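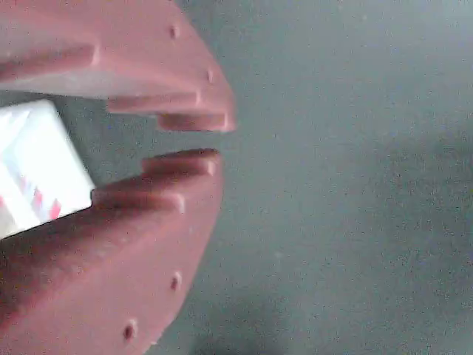 Book Direct and Save? A check of "best rate" promises at three seaside hotels

Nhi Quan
Second-year project, Hospitality and Tourism, Bernell College

1. Why I chose the topic

Almost every hotel website I looked at before starting this project had a banner telling me I would get the best price by booking with the hotel itself. Some call it a guarantee, some call it a promise, and one just had a gold badge with the word BEST on it and nothing to click. I had believed these banners for years. When I worked on reception last summer I repeated the line to callers several times a shift, and I had never checked whether it was true.

The reason hotels want direct bookings is well known and was covered in our first-year module. A booking site takes commission, and the hotel would like to keep that money. What interested me was the guest's side. If the hotel saves the commission, does any of the saving reach the person paying for the room?

My starting guess was "sometimes, and less than the banner suggests".

2. The hotels

I picked three places within reach of the college by bus, all of which take bookings on their own site and through at least two booking sites.

The Wurlow is a large seafront hotel with a pool and a conference wing. Its home page says "Our lowest prices, always, right here".

Powell House is a family-run place up the hill with a restaurant that people from the town use. It says "Best rate when you book with us" in small type under the booking form.

Bakari is the newest, a spa hotel that sells mostly two-night breaks with treatments included. It has a full Best Price Guarantee page with terms and conditions, and a members' club you join with an email address.

I asked all three whether they would talk to me. Powell House said yes and gave me half an hour in November. The Wurlow sent a polite email with a link to its press page. Bakari did not reply to either of my messages.

3. Method

Over six weeks I looked up the same room on the hotel's own site and on two booking sites, one straight after the other, and wrote down the total price for the stay with all taxes and charges included. I used the cheaper of the two booking sites as the comparison. I did this for one-night and two-night stays, for dates close to the day of the search and dates a couple of months off.

I used a private browser window every time and was not signed in to anything. This turned out to matter more than I expected (see section 5).

Matching rooms was the slowest part. The Wurlow calls the same room "Classic Double" on its own site and "Standard Double with Partial View" on another, and I only worked it out by comparing the bed sizes and the cancellation terms. Where I could not be sure that two rooms were the same I threw the pair away. I also threw away pairs where one price included breakfast and the other did not, which lost me most of my early Powell House results, because I hadn't been writing breakfast down.

That left 532 usable pairs.

4. What I found

In 293 of the 532 pairs the direct price and the booking site price were the same, or within a pound of each other. In 67 the hotel's own site was dearer. In the rest it was cheaper.

So the banners are wrong less often than I had guessed, and I should say so plainly. If you book direct at these hotels you will not usually pay more. But "best" is doing a lot of work when the most common result is a draw. A guest who reads "our lowest prices, always" would, I think, expect to see a lower price, and more than half the time there wasn't one.

The dearer results were not spread evenly. Most of them were at the Wurlow, and most of those were for stays within a few days of the search. My explanation is that the booking sites were running their own last-minute discounts, possibly paid for out of their commission, and the hotel had not matched them. I can't prove that from the outside. The hotel's press page had nothing on it.

Powell House was the most consistent of the three. Its direct price was nearly always a little lower and the difference hardly moved from week to week, which makes sense given what I was told in the interview: the owner sets the prices in one go at the start of each season and takes a fixed amount off for the website.

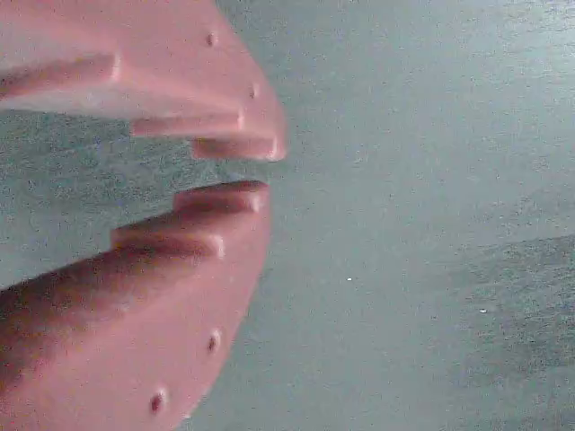

Bakari was the hardest to judge. The basic price on its site matched the booking sites almost every time. The cheaper price was there too, but with a line through it and a padlock, and to unlock it you had to join the club. Joining is free. I did it, and have had an email on most days since. I decided not to count the club price in my main results, as someone who has not joined cannot book it. A different student might decide the other way, and Bakari would then come out looking much better.

5. The guarantee itself

A promise is only worth something if the hotel pays up when it is broken, so I read the terms where there were any.

Powell House has no written terms. The owner told me that if a guest rings and says they have seen it cheaper, they match it, and that it comes up "a few times a year, if that".

The Wurlow has one paragraph. The guest has to have booked direct already, then find the lower price, then send proof on the same day. The lower price must be for "an identical product". Since the hotel uses different room names on different sites, I don't see how a guest would show this. I am not saying the names are different on purpose. It could easily be that two people set up the listings in different years. The effect is the same either way.

Bakari's page is long. It leaves out any price that needs a login, any price on a mobile app, any package and any "flash or limited offer". Packages are most of what Bakari sells. After reading it twice I could not think of a normal spa break that the guarantee would cover.

The login point also caught me out in my own method. Halfway through the second week I did one set of searches on my phone, signed in to a booking site by accident, and got lower prices across the board. I deleted those and started the day again. It does mean that my figures are probably kind to the hotels, because plenty of real guests are signed in to an account and would see those lower prices.

6. What price leaves out

My interview at Powell House gave me the best argument against my own project. The owner's view was that price is the wrong thing to check. Direct guests get first pick of the rooms, can change their dates with a phone call and are the last to be moved if something goes wrong with the boiler. I believe most of this, having watched a reception desk from behind. It still isn't what the banner says. If the real benefit is a quieter room and an easier change of dates, the website could tell people that, and hardly any of the ones I looked at did.

7. Weak points

Three hotels is a small group and they were chosen partly by bus route. Six weeks in the autumn says nothing about August. I did every search myself, so any mistake in matching rooms is likely to be repeated all the way through. I compared against two booking sites only, and a third could have been cheaper.

I also began the project expecting to catch somebody out, and I have tried to watch for that in the write-up. My tutor thought the first draft of section 5 was unfair to the Wurlow, and I have softened it a little. The "identical product" wording I have left as I found it.

8. If I did it again

I would record breakfast from the first day. I would run signed-in and signed-out searches side by side and report both. And I would make some real bookings and then try to claim on the guarantee, which I wanted to do this time but could not afford — the Wurlow's direct rate is non-refundable.

The full price sheet, including the pairs I left out and why, is in Appendix A. The interview notes are in Appendix B and have been checked by Powell House.

2 comments | 6 shares

Get student work from Bernell College in your inbox once a term. Enter your email to subscribe. You can unsubscribe at any time.

Contact the department | © Bernell College | Back to top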